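Ornerden en une journée : notes pratiques

Nous sommes arrivés par le car de Plesier, Yolanda Soler et moi, avec un plan simple : la citadelle le matin, le musée lapidaire l'après-midi. La montée compte 349 marches. Le billet combiné couvre les deux sites et reste valable le lendemain.
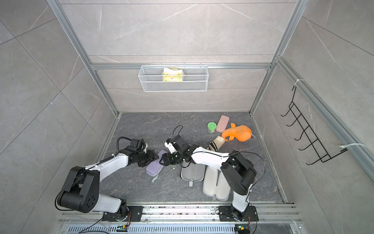
Le musée lapidaire occupe l'ancienne halle aux grains. Les dalles y sont classées par carrière, puis par teinte, ce qui facilite la comparaison. J'ai passé du temps devant les gris : sol anthracite à veines pâles, parois plus claires à motif marbré, c'est à peu près l'écart de ton entre le banc inférieur et le banc supérieur de la carrière Forata. Les cartels indiquent des blocs pesant jusqu'à 2000 kg.

La citadelle ferme à midi en semaine – le site officiel ne le précise pas. Le chemin de ronde nord est en travaux jusqu'en novembre.

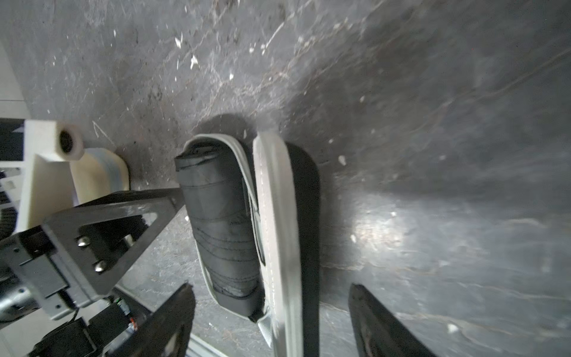

Par le chemin sud, il faut compter 410 m jusqu'à la tour. Hélder Rebelo conseille d'y monter avant dix heures. Consigne gratuite à l'entrée, pièce d'identité demandée.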